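Saturday at the Fekton open day

Fekton opened its building on Mekport Road to visitors on Saturday, and we got there at 10, when the first tour was leaving. Parking is behind the loading dock. Sign-in took a minute, and we were each given a badge and a sheet with the tour stops on it.

The first stop was the repair bench, the second the small machine shop. Most people had come for the third, the room where Fekton collects examples for its handling software. The software learns from recorded runs. A person guides the arms through a task, the run is saved with the camera view and the joint readings, and a second person checks it before it goes into the set.

There are 6 booths in the room. Each is set up for one kind of job, and the walls are changed from time to time so the software doesn't get used to one background. The job list for the month was taped up by the door: folding, sorting, stacking, and passing thin items from one arm to the other. The set for passing stood at 1,417 accepted runs that morning. The set for sorting was at 2,221.

We spent most of our time at the passing booth. Thin, see-through pieces are hard to grip and hard for a camera to pick out, so the operators go slowly and vary the angle from run to run. A run with a drop in it is kept if the operator picks the piece up again and finishes. Runs that stop halfway are thrown out.
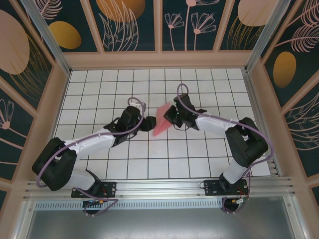 Swanson asked whether the drops should be kept at all, and said that at Voketer they had tagged them separately, trained once with them and once without, and only then decided. The guide said Fekton tags them too but has not yet run the two side by side.

After that there was coffee in the front hall and a short talk on how the checking is done. The last tour left at 2. Visitors who want the slides can leave an email address at the front desk.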